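About Vorville

Vorville is a night-time events company. We run costume balls, themed club nights and late shows for people who like old horror films, gothic music and dressing up properly. Our regular home is the old ballroom on Codholm Street, where doors open at 9 p.m. and the last song goes on at 3.

The company was started by Archie Kerr, who had spent years as a stage magician and a warm-up act for touring bands. His first night was a birthday party that sold tickets to cover the cost of the fog machine. It drew 70 people. The second one drew 140, and the fire marshal asked us to find a bigger room. Our mailing list now has 3000 names on it, and the September masquerade usually sells out before the posters are up.

What we do

The Jistia Ball is our main event of the year. It has a live string section, two dance floors and a costume parade at midnight. Masks are required until the parade is over. If you don't own one, the front desk sells plain ones at cost.

Rana is the smaller, monthly night. It is seated, with a short magic or cabaret set, a guest reader and a DJ afterward. Tickets are capped at 99, and each performer gets a full half hour. We book new acts for Rana from video auditions, so send a link even if you have never worked in front of a crowd.

We also supply hosts, costumed performers and fortune tellers for private parties, film premieres and book launches. Archie still hosts many of these himself. He has done a little television, mostly local Halloween segments, and is available for interviews with enough notice.

The look

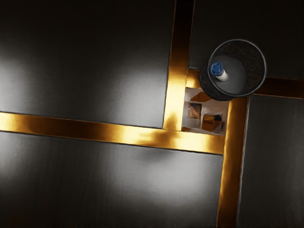
Sets are planned by the same small crew that loads the truck. For each season they pick two or three colors and a finish and stay with them through the backdrops, the bar fronts and the printed programs. The current season is charcoal and gold: dark panels with a faint grain, split up by shiny gold strips that don't line up into an even grid. Colors for next season will be announced at Rana.

House rules

All events are 21 and over. Ask before you touch anyone's costume, and ask before you take a close-up photo. Prop weapons stay in the coat room. Makeup and fake blood should be dry before you come in, as the ballroom has upholstered seats.

Contact

The office is open Wednesday from noon to six. For bookings, auditions or lost property, use the form on the contact page and put the name of the event in the subject line. Press requests go to Archie Kerr.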